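**Thread: Pointed-object rule for teleop cells - does anyone really follow theirs?**

**kerf_and_burr** wrote:

We got the new handling sheet from Lenilik last month, number 3003, and I've been told to sign off on it for the Bimdale site. I don't want to sign it. Before I dig in my heels I'd like to hear from people who run anything similar.

The task it's meant to cover is small stuff on a skewer. Soft pieces go on, soft pieces come off, the skewer gets picked up, moved, put down in a tray. The operator drives two arms and everything happens over a tabletop. You would think that's low drama, and mostly it is. The sheet says:

1. Pointed objects are to be "presented safely."
2. Speed is to be reduced to 100 mm/s "when the object is exposed."
3. Personnel keep out of reach "during active motion."
4. The operator stops if the object "behaves unexpectedly."

Every one of those has a hole in it. When is a skewer exposed? It's a skewer. Is it exposed when the tip is buried in something soft? I asked and got told to use judgment, and if we're using judgment then what is the sheet for?

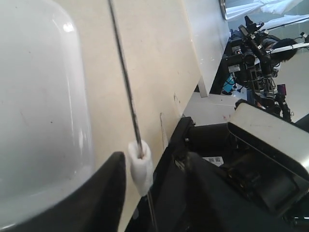 The third item bothers me most. "Active motion" sounds fine until you have more than one machine in a room and they start and stop on their own schedules. An arm that's holding still under power with a metal rod in its fingers isn't in active motion by anybody's reading, so by the letter of 3003 I can lean in and fix a cable. I'd write people up for that. The sheet wouldn't.

What do you all use? Real wording please, I have plenty of principles already.

---

**pallet_jack_9** wrote:

We use the Gositus checklist and it has the same problem with more pages. There is a box for "end effector clear of operator." Everybody checks it. I have never once seen it left blank and I've been through 832 of them for an audit. A box that's checked 832 times out of 832 isn't telling you a thing about end effectors.

To be fair to Lenilik, number 2 at least has a figure in it.

---

**slow_is_smooth** wrote:

A figure nobody measured. Where did 100 come from? Did they poke something at 100 and at 150 and compare? I'd bet lunch it was copied from an older sheet for another arm.

I'm also not sold on speed as the thing to limit here. A thin rod puts all its force in one tiny spot. You can push it into something very slowly and it still goes in. If you're going to limit one thing, limit force at the wrist and make the limit depend on what's in the fingers.

---

**kerf_and_burr** wrote:

Agree on force, with the caveat that our force readings are junk below a certain level and I don't trust them for a safety stop. They drift over a shift. I would take a dumb rule that holds up over a smart rule that depends on a sensor I have to re-zero.

The thing I keep coming back to is which way the object points and who decides. With a long rod gripped in the middle, both ends go somewhere. The operator is watching the working end. The other end is sweeping around on its own business, past the cables, past the other arm, past whoever walked up.

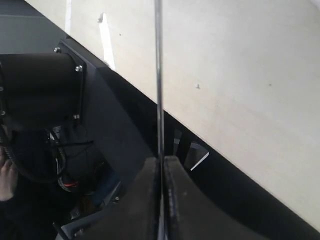
So my draft replacement for item 1 is: "A long object counts at its full length in both directions, and the keep-out distance is measured from the farther end." Boring, but I can check it with a tape measure. On our setup that means adding 110 mm to the line on the floor. I've already been told that's too much because it blocks the walkway.

---

**pallet_jack_9** wrote:

If it blocks the walkway then the walkway is in the wrong place.

---

**mittens_of_steel** wrote:

I'm going to be the unpopular one. I ran a cell like this at Haverford and we had a lot of rules and I think they made us worse. People spent their attention on the sheet. New operators would recite the keep-out distance to me and then reach across the table between takes to straighten the tray, with the arms powered. It wasn't on the sheet under "between takes" so in their heads it didn't count.

We threw most of it out and kept two lines. Hands in, power off. Point goes down last and comes up first. That was it for pointed objects. I'd put our record next to anybody's.

---

**slow_is_smooth** wrote:

What was the record though? "I'd put it next to anybody's" is what every site says. How many hours, and who was counting the near misses? If you toss the paperwork then of course nothing gets written down.

And what does "point goes down last" mean? I've read it a few times and I could argue it either way.

---

**mittens_of_steel** wrote:

Fair on the hours, I don't have them. Near misses went on a whiteboard and the whiteboard got wiped, so yes, you've got me there.

Point goes down last: you set the shaft against something first so it's supported, then lower the sharp end. Picking up, you lift the sharp end where you can see it. The idea is that the point is never the thing dangling while you fiddle with the rest. I'll admit it made sense with me standing there showing people. On paper it's mush.

---

**kerf_and_burr** wrote:

It isn't mush, it needs a reset state to go with it. We don't have one written down at all, which is embarrassing. Everybody sets the tray up their own way and then we argue about whether a run counted.

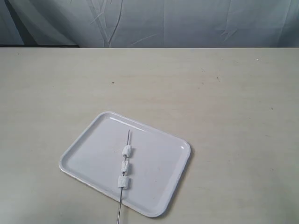
A reset state should be something a tired person can check in two seconds from across the table. Mine would say: nothing else on the table, point inside the tray, shaft out over the rim on the near side, loaded pieces up toward the tip with a bit of bare metal showing past the last one. The skewer in that shot meets all of it and I'd pass it. I wouldn't ask for the tray to be square to the table (it's sitting at an angle there) because I don't see what harm it does, and if you make people fuss with it you've invented one more reason to reach in.

The bit I go back and forth on is the bare tip. One side of me wants it covered: slide the top piece up until the metal disappears. But then the tip is hidden and the operator has to guess where it ends, and a hidden point scares me more than one I can see. So bare and visible, resting on the tray floor, is what I'm going with.

---

**pallet_jack_9** wrote:

Shaft over the rim is a snag hazard. Someone goes by with a sleeve and catches it and now the whole thing flips. I'd want it fully inside the tray or I'd want a shorter skewer.

---

**slow_is_smooth** wrote:

Or a bigger tray. But then the gripper has to come down inside the rim to get hold of the shaft, and that's how you end up pressing knuckles into plastic. Laid over the rim, it's propped up a little and you can get a finger under it. I see why it's done. I still think you should say "over the rim on the robot side" and spell out which side that is for each station, or you'll get half of them facing people.

---

**kerf_and_burr** wrote:

Good, taking that. "Robot side, marked on the table with tape."

On the snag thing, I don't love it either, but if the keep-out line is where it should be, sleeves aren't anywhere near it while power is on. Which brings me back to item 3, and to the part of 3003 I think is plain wrong. It treats each robot as if it lived alone. Neighboring machines aren't mentioned. Somebody doing maintenance on the next one over is "not personnel of the cell," I was told with a straight face, so the keep-out rule doesn't apply to them.

My wording: "The rule covers every person in the room who could be reached by the arm or by anything it holds, whatever they are working on. If work is being done on a neighboring machine, the person doing it and the operator agree out loud before either one powers up."

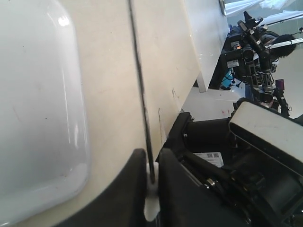

**dovetail_dan** wrote:

Out loud is the weak spot. I've worked in a room where you couldn't hear someone ten feet away, and the operators had headsets on besides. You say it, you think they nodded, you go. We switched to a tag that hangs on the e-stop. If your tag is on it, nobody else powers that side. It's old-fashioned lockout with a key ring and it costs nothing.

Also a question for the OP, do you count the neighbor's machine as inside your line if only its cables cross over? We had a long fight about that and never settled it.

---

**kerf_and_burr** wrote:

Tag beats talking, I'll switch it.

Cables, I don't know. My gut says a cable crossing the line makes it one cell for purposes of power, and my gut also says management will hate that even more than the walkway.

---

**mittens_of_steel** wrote:

You started this thread complaining about four vague lines and you're now at a page and a half, with tape and tags and an opinion on marshmallows. Just saying. Which of these would you keep if you could only keep three?

---

**kerf_and_burr** wrote:

Full length in both directions. Tag on the e-stop. Written reset state. I'd drop the speed limit before any of those.

And I never said marshmallows.

---

**slow_is_smooth** wrote:

Don't drop the speed limit until you've got something in its place. A made-up number that slows people down is still slowing people down. I complain about it and I'd leave it in.

---

**pallet_jack_9** wrote:

Whatever you write, run it for almost a full quarter and then pull the sheets and see which lines ever came back "no." If a line never fails, either it's so easy it's pointless or people are lying on it. Gositus wouldn't let us remove anything when we tried that, so ask Lenilik up front whether you're allowed to cut.

---

**kerf_and_burr** wrote:

Asked this afternoon at 3. The answer was that 3003 is a "minimum" and sites can add but not subtract. So I can put my lines on top of theirs and keep both. I'm going to send it back unsigned with the replacement wording and see what they do. Will post whatever comes back, if anything does.

---

**dovetail_dan** wrote:

Get the refusal in writing if they refuse. We didn't.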